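Section 2. Setting up and filling the Ornholm countertop drying rack

Before you start

Read this section through once before you put anything on the rack. The Ornholm is shipped flat, with the two side frames nested together and the small parts in a bag taped to the lower tray. Keep the bag until the rack is standing, as the spare feet are in it.

You will need a level counter next to the sink and a soft cloth. No tools are required.

CAUTION: Do not tighten the side clips with pliers. The coating will crack and the clip will rust from the inside.

2.1 Assembly

1. Lay both side frames on a towel with the hooks facing up.
2. Slide the lower tray onto the bottom hooks. Push until it clicks on both sides.
3. Fit the upper tier the same way. The prongs must point up and lean slightly toward the back.
4. Press one rubber foot onto each corner. If the rack rocks, turn it around before you change a foot — many counters dip toward the sink.
5. Wipe the whole rack with warm water and a drop of dish soap, then dry it.

Note: Racks sold before October have one-piece feet that are molded on. Skip step 4 if yours has them.

2.2 Placing the rack

1. Keep the rack away from the stove. Heat softens the feet and they will mark stone and painted wood.
2. Leave a hand's width between the rack and the wall so air can move behind the plates.
3. If you use the drip mat (part 139, sold separately), put it under the lower tray with the raised lip toward the sink.

CAUTION: Hard water left standing on polished stone can leave rings. Wipe under the rack every evening.

2.3 Filling the rack

1. Start at the back of the upper tier and work forward.
2. Stand each plate in its own slot with the eating side facing you. Two plates in one slot will stay wet where they touch.
3. Put heavy plates over the side frames and light ones between them.
4. Use the lower tray for bowls, lids and cups, rims down.
5. Do not stack pans on top of plates. The upper tier is tested to 2,231 grams per side.

Plates with wavy or scalloped edges may sit a little crooked in the prongs. Turn the plate until a dip in the edge rests on the wire.
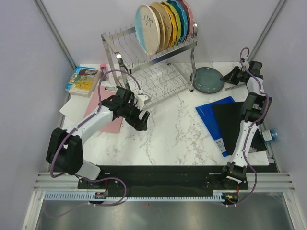

Nabila Sembiring writes that she fills hers from the front instead, as she is left-handed and her sink is on the other side, and that it works as long as the big dinner plates go in first. She would also like the manual to say that deep pasta plates need every second slot. They do, and the same goes for any plate with a wide, steep rim.

2.4 Cleaning

1. Lift out the lower tray once a week and rinse it.
2. Remove lime with white vinegar and a cloth. Rinse after a few minutes.
3. Do not use steel wool or chlorine cleaner.

For spare feet and clips, write to Estov and give the part number stamped under the left side frame.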